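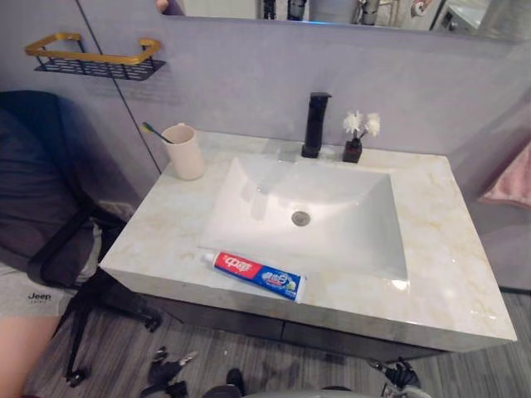

Sarkeo has released Felska, a compact bathroom vanity line for apartments and small guest baths, with shipments to dealers starting in September. The line is built around a single rectangular basin set into a marble-patterned top, with a drawer cabinet below and the wall above left to the owner. Most vanities in this size class are specified by outside width alone. Felska is specified by clear counter area, measured with the faucet in place and the basin rim excluded. In the display bathroom, the strip of counter in front of the white basin takes a tube of toothpaste laid lengthwise, and the rear corners hold a toothbrush cup on the left and a small vase on the right, on either side of a black single-handle faucet. Sarkeo used the same set of everyday items throughout layout work on the line.

**Basin and drain**

The basin is rectangular with sloped sides that fall to one round drain. The slope is continuous from the rim to the drain fitting, with no flat shelf in the bowl. The drain fitting is offered in chrome. A removable strainer lifts out without tools, and the trap below can be reached by taking out the upper drawer.

The standard faucet is a single-handle model in matte black with a squared body. It mounts on the counter behind the basin. Dealers can supply the top with the faucet hole left undrilled for customers who plan to use a wall-mounted fitting.
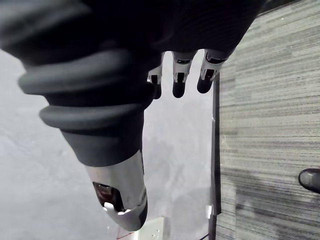
**Countertop**

The top is supplied in pale cream with light veining and a gloss finish. Two further finishes, a plain white and a mid gray, will follow. All three have the same edge profile and can be ordered in lengths up to 42 inches. The rear edge is cut square and is sealed to the wall with a bead of clear silicone after leveling.

Routine cleaning calls for a soft cloth and mild dish soap. Abrasive pads and powdered cleansers will dull the gloss and are excluded from the finish warranty. Toothpaste residue should be wiped up the same day. Dried residue can be softened with a damp cloth left in place for 5 minutes. 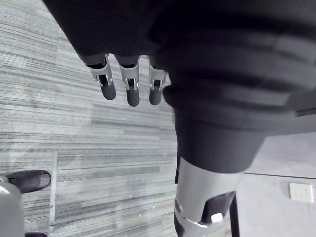 **Cabinet and storage**

The cabinet has dark gray drawer fronts with a horizontal split between the upper and lower panels. The upper drawer is notched at the rear to clear the trap. The lower drawer runs full depth and is sized for spare towels, paper goods, and bottles stored upright. Runners are rated for 1000 opening cycles per month in shared-use settings such as short-term rentals.

Wall storage is sold separately under the Jalali name. The Jalali range includes open rail shelves, towel bars, and paper holders, each with its own drilling template. Sarkeo recommends mounting shelves to the side of the mirror, clear of the faucet handle, and keeping towels on the adjoining wall within reach of a seated user.

**Installation**

Felska ships in two cartons, one for the cabinet and one for the top with the basin already bonded in place. Assembly takes two people. The installation sheet gives the order of work in 9 steps, beginning with the shutoff valves and ending with a leak check at the trap. The cabinet can stand directly on finished plank flooring. Where the floor is uneven, the adjustable feet should be set before the top is lowered.

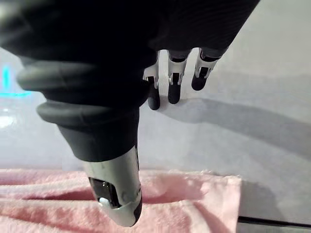
Existing supply lines can be reused if the shutoff valves sit inside the rear opening of the cabinet. A paper template for checking valve position is available from dealers ahead of purchase.

**Availability**

Felska will be sold through Stivden showrooms and independent kitchen and bath dealers. Stivden will also handle replacement parts, including strainers, drawer runners, and faucet cartridges. Orders for the cream top open first. Price lists, dimension drawings, and the installation sheet can be requested from the Sarkeo trade desk.

**About Sarkeo**

Sarkeo designs and supplies vanities, basins, and bathroom storage for residential use.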